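How I Wash and Refill a Flat Pillow

Posted in Home Stuff, June

I bought two cheap pillows when I moved to Vernmont, and by spring they had about as much bounce as a folded towel. I was all set to toss them (again!) when I figured I'd try fixing them first. It's an easy afternoon job, and most of it is waiting on the dryer.

What you need

A seam ripper, a needle and strong thread, mild detergent, a few dryer balls and a bag of loose polyester fill. I got the Bradholm fill, which comes in a 200 gram bag, and I used one bag per pillow. My old pillow weighed 389 grams on the kitchen scale before I started, so that was a pretty big top-up.

Step 1. Strip the bed and check the tags

Pull off the cases and the protectors, and read the care tag before anything goes near water. Foam and down are a whole different deal, so stop here if that's what you've got. While you're at it, throw the sheets in a pile for their own wash.
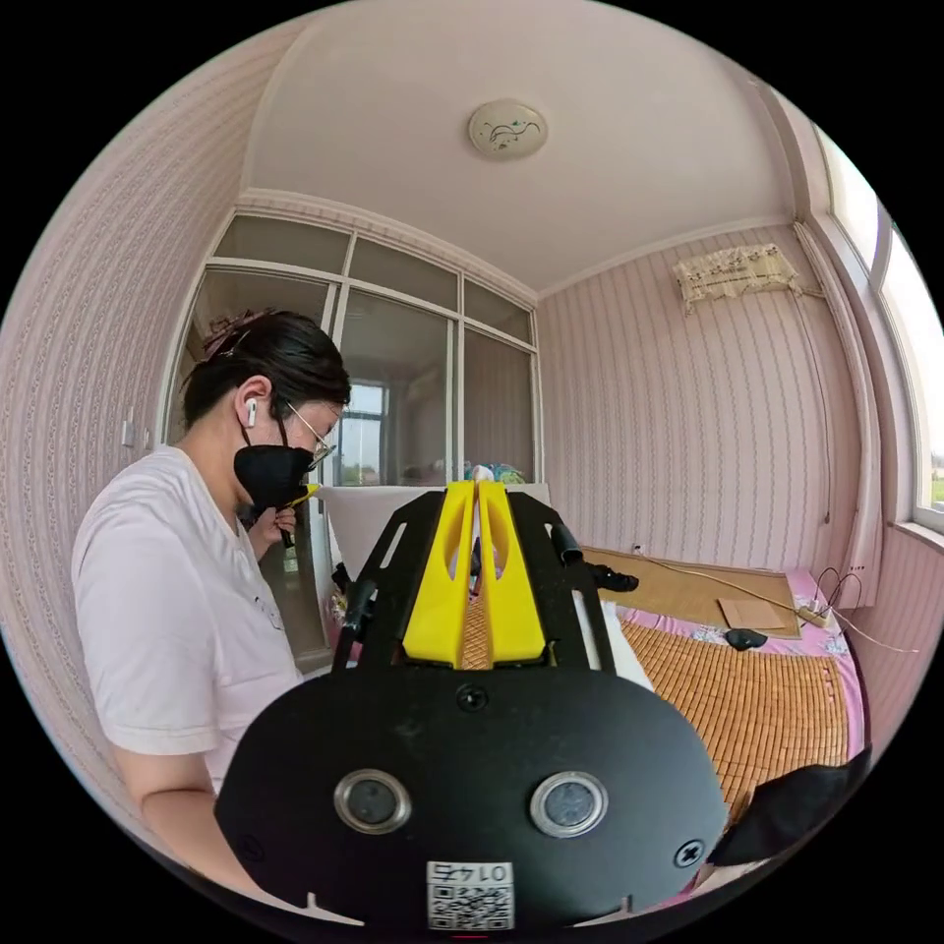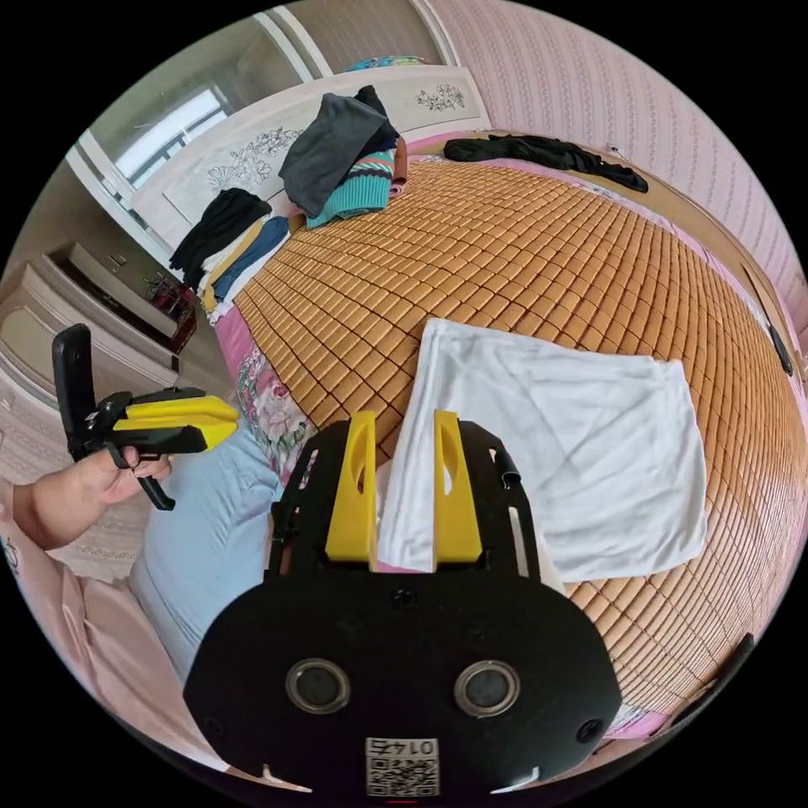
Step 2. Wash two at a time

One pillow by itself bangs around and throws the washer off balance. Warm water, gentle cycle, half the soap you think you need, then an extra rinse. Dry on low with the dryer balls and stop every so often to break up the lumps by hand. Mine took forever, but keep going until the middle feels dry too.

Step 3. Open, fill, close

Unpick a hand's width of seam on a short side. Tease the new fill apart into fluffy bits (don't shove it in as one wad, I did that the first time and slept on a potato) and push it into the corners first. Sew it shut with small stitches and knot the end twice.

If you like a softer pillow, try half a bag and sleep on it for a night before you sew it up for good. A couple of safety pins will hold the gap, as long as you put the protector back on.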